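Workshop Notebook, Furnishings and Records Room
September 16, 2026
Entry by: Remedios Barredo
Present: Analyn Baluyot, Danilo Mercado (morning only)

Purpose of the session was to inspect the small wooden document cabinet received from the Stastbridge office and to determine whether it may be returned to service for the Soriano project records. The cabinet was placed on the carpet in front of the white counter and was examined there with both doors open.

Condition on receipt. The delivery note lists the unit as complete. The base is not. The lower strip is in place, but there is no floor panel behind it, and the carpet shows through. Mr. Mercado checked the packing material and found no loose panel. Ms. Baluyot has written to Stastbridge to ask whether the panel was removed before shipment or was never supplied. Until a reply is received, the unit is to be recorded as incomplete, and nothing is to be stored below the shelf.

Top. The light finish is acceptable. It was wiped with a damp cloth at the start of the session and left to dry before any papers were set on it. No wax or polish is to be used, as residue transfers to plastic folders.

Doors and hinges. Both doors were opened and closed by hand 18 times. The right door moved freely. The left door began to bind slightly toward the end of its travel, and the lower left hinge was the cause. One screw was found to be turning without gripping. It was backed out, the hole was packed with a sliver of hardwood and glue, and the screw was reset. The door is not to be cycled again until the glue has cured overnight. The other three hinges were tightened and required no further work.

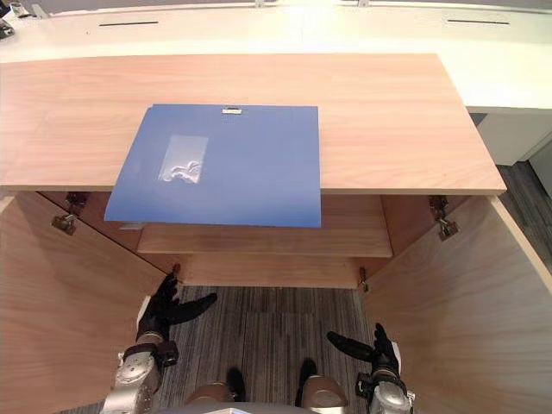 Document cabinet with doors open, blue folder on top. Base without floor panel.

Folder. The blue plastic folder is the one assigned to this unit. The label in its clear pocket is crumpled and should be replaced with a fresh card before the folder is filed. The clip may stay with it. Folders are not to be left hanging over the front edge when the doors are in use; Mr. Javier raised the same point in his notes on the Muvik cabinets, and it applies equally in this room.

Shelf. Level from side to side when checked with the short spirit level. The shelf was loaded with 2 boxes of paper for one hour and showed no visible sag on removal. This was a brief check only and should not be quoted as a load rating. A longer trial is to follow once the base has been dealt with.

Replacement panel. If Stastbridge cannot supply the part, a panel will be cut here. Nevix has quoted 3 working days for sheet material. Measurements should be taken from the inside faces at both front and back, as the opening may not be square. Mr. Ambrosio has asked that any cost be charged to the furnishings account and kept separate from Soriano.

Outstanding:
Reply from Stastbridge (Baluyot)
Check left door after glue has cured (Barredo)
New label card for blue folder (Mercado)
Inside measurements for floor panel (Barredo)

Unit tagged "hold" at close of session. Glue and hand tools returned to the bench drawer.

R.B.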